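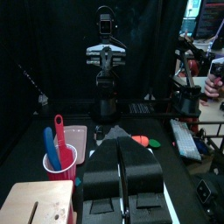 Mixed tabletops are harder to keep in order than single-purpose ones, and the usual cause is that small items have no fixed place to return to. The method set out in this item was written for the shared tables at Wuvside and covers any surface where utensils, small loose pieces and a cloth sit together. Start with the tall items. Spatulas laid flat take up a strip of table as long as their handles; stood in a cup, as with the blue one and the red one in the red cup with the white rim, they take up only the footprint of the cup. Handles can lean in different directions without trouble as long as the cup is heavy enough at the base. A light plastic cup holding two utensils is near its practical limit. A third long handle on the same side will tip it when the cup is nudged.

Trays. A tray stored on its edge saves surface but needs something behind or in front of it. Behind the utensil cup is acceptable for short periods. For overnight storage, lay it flat and put the small pieces in it. The translucent trays are preferred over opaque ones for this purpose, as the contents can be checked without lifting anything out.

Small pieces. Toy food, discs, blocks and similar items should be grouped by whether they roll. Sausage shapes roll; flat discs and blocks do not. Rolling items go into the tray first, and flat pieces go on top to hold them. Wooden blocks with slots or holes should be stored with the openings facing up so that crumbs and lint can be seen and brushed out. Use a dry brush, not water.

Cloth. A cloth left draped or bunched tends to hide whatever is under it. Lift it straight up from the peak, check the surface beneath, then fold in half twice. Do not drag it across the table. On a black tabletop, gray lint shows immediately and will need a second wipe.

Order of work. Cloth, rolling items, flat items, blocks, tray, utensils. The cup is moved last. Chunhua Xie timed the sequence on the Thursday shift at 444 seconds for a full table when done in no fixed order and 16 seconds less per section once the order above was followed. Keyboards should be left where they are and wiped separately with a barely damp cloth.

Replacement cups and trays are listed under Hondau stock line 591. The Truseo cups are the same height but narrower at the foot and are not recommended for utensils. Requests go on the sheet by the door before 15:00.

Shares 15
Comments 3

Qin
Does the tray have to be emptied before it goes on its edge? We have been wedging it with the discs still in.

Chunhua Xie
Yes, empty it. The discs slide to the low side and the tray walks forward.

tablefour
Folding in half twice leaves our cloths too thick for the drawer. We fold once and roll.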